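Last updated: Thursday, 4:40 pm

Notebook, dish clearing, Cullow bench

Picked up where Hamdia left off. The complaint is that Driso stops closing partway and reports a good grip anyway. It did this five times before lunch, always on the black dish, and then carried on to the drop position with nothing held. The log says "object secured" every time. I don't believe the log.

Elsa's theory is the force threshold. She had it at 485 and wants to go down to 381. I said fine, try it, but a threshold doesn't explain a grip reported on air. We ran it at 381. Same fault on the second go. Put it back to 485 so we're only changing one thing.

Vichien thinks it's lighting, black dish, black pads, dim room, so the model can't tell its own finger from the rim. Possible. It's also what he said in July about the encoder, and that was a loose connector. I'd want to see it fail with the lights down and pass with them up, same dish, same spot, before I write "lighting" in the fault sheet.

My own guess, no better than anyone else's: the pads. If the padding bunches up it could load the finger early and look like contact. Run 399 had the current climbing while the gap was still wide open. Selamawit is pulling the raw trace so we can stop arguing from the summary plot.

Safety note, separate from the above. After a false grip the arm moves off at full travel speed. Hagos had his hand near the tray for one of these. No contact, but the slow-approach limit is supposed to cover that and it didn't kick in. Nobody reaches over the table with Driso enabled until that's understood. I've taped a note on the E-stop box.

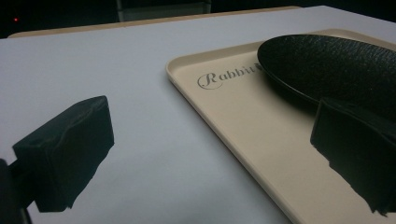 Fingers open at the Rabbit tray, black dish on the right. Look at the lower edge of the right pad.

To do: swap the right pad, repeat at 485, then lights. One at a time, please.

Recent entries
Lemma: wrist drift again
Akon: calibration won't hold overnight
Driso: cable strain relief

Questions to Hamdia Gudeta | Cullow workshop notebook | Back to top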